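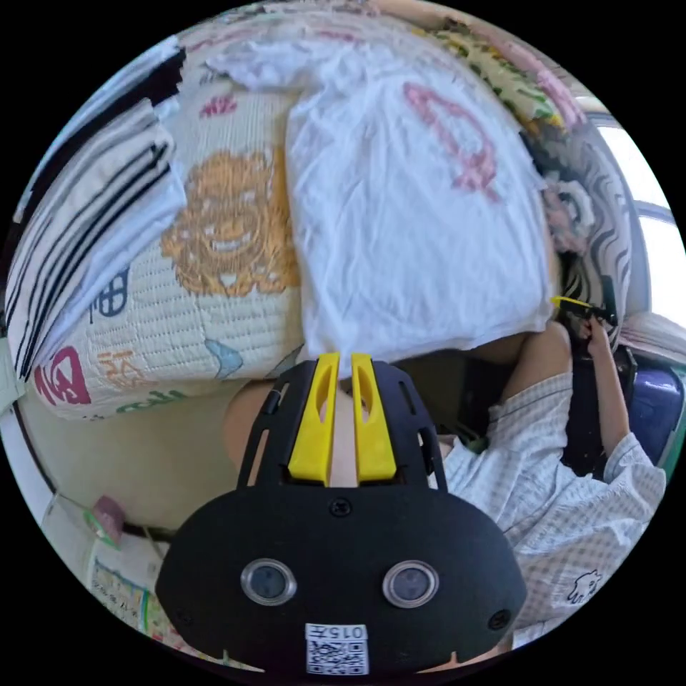

Ticket: left and right streams drift apart on two-handed cloth episodes

Posted 15 Jan 2025 by Abilio Herrero

Okay, picking this one up again with fresh eyes and a large coffee. Short version for anyone new: the replay tool (Rekora) shows the two grippers agreeing nicely at the start of an episode, and by the end the right one is lagging. On cloth that's a killer - the policy learns to tug with one hand before the other has closed.

First thing I tried was the obvious one, re-running the pose solver with the wide-angle calibration refreshed. No change at all. Then I swapped which gripper was set as the time master in the config, and the lag swapped sides with it! So it's the clock code, and I can stop blaming the poor tracker (sorry, Iñaki, I owe you an apology for the November thread).

The worst offender is episode 138, which has 2766 frames on the left and 20 fewer on the right. I'd been assuming the aligner would notice a mismatch like that and complain. It doesn't. It matches by frame index, stretches nothing, and carries on like everything's fine.
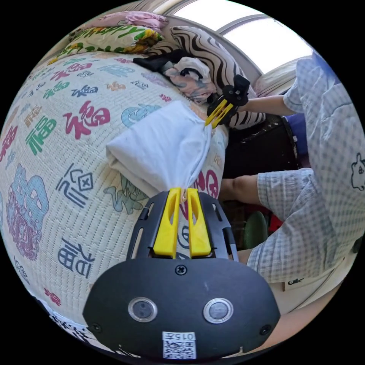 For corner grasps you really feel it, as both sets of fingers need to be shut before either arm moves. With index matching, the right gripper's width signal ends up paired with the wrong pose and the planner thinks it's holding fabric when it's still open. Folding suffers too, but you can get away with more there.

Where I've got to:

- Patched the aligner on my branch to match on timestamps, nearest neighbour for images, linear for gripper width.
- It now throws an error if the stream lengths disagree by more than 2 frames and no timestamps are present.
- Re-exported 138 and scrubbed through the replay. Closures line up on both sides as far as I can see.

Still to do: the Clatetti exporter writes its own index column and I haven't touched it. Iñaki Quintana knows that code way better than I do, so I've assigned him that bit. Please don't retrain on the old exports in the meantime, leaving this open until the whole batch is redone.

Related tickets
Rekora: scrub bar jumps when streams differ in length
Clatetti exporter: index column ignores dropped frames
Trikex planner: gripper width threshold too loose for thin fabric
Cisneros storage: slow reads on long episodes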